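How to Contest a Traffic Ticket in Drastcombe Municipal Court

Getting a ticket has a way of spoiling a perfectly nice afternoon, and most folks I talk to just pay it to make the bad feeling go away. You're welcome to do that, but paying counts as a guilty plea, and the points land on your record the same as if you'd lost in court. If you think the officer got it wrong, it's worth an evening of your time to look into it first.

Step 1: Read the ticket, front and back
Sit down somewhere quiet with a cup of coffee and go over every line. Check the street, the direction of travel, your plate number and the posted speed. A small spelling mistake won't usually get you off the hook (I'm sorry to say), but a wrong road or a wrong speed limit can matter quite a lot. My own ticket said 55 in a 50 zone on Etelard Road, and the sign there had been changed the previous November.

Step 2: Send in your plea
You have 14 days from the date on the ticket. Check the "not guilty" box, sign it, and mail it or carry it to the clerk's window on Nwosu Street. I like to carry it in myself – that way they stamp a copy for you on the spot, and you can tuck it away with your papers. If you mail it, please pay a little extra for tracking.

Step 3: Ask for the evidence
Write a short, polite letter to the town prosecutor asking for the officer's notes and the calibration record for the radar unit. One page is plenty. Put your ticket number at the top, and keep a copy for yourself.

Step 4: Gather your own proof
Go back to the spot at the same time of day and take pictures of the signs, the lane markings and any branches in the way. Draw a simple map, too. Print everything, as the court won't look at your phone, and bring three sets: one for the judge, one for the prosecutor and one to hold on to while you talk.

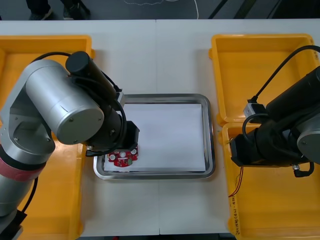 Step 5: Go to your hearing
Dress neatly and get there early – the parking lot behind the Tilero Building fills up fast. The prosecutor may offer you a lesser charge in the hallway. You can take a minute to think it over, and you can say no. Once you're in front of the judge, tell your side in order, stick to what you saw, and let the officer finish before you ask any questions.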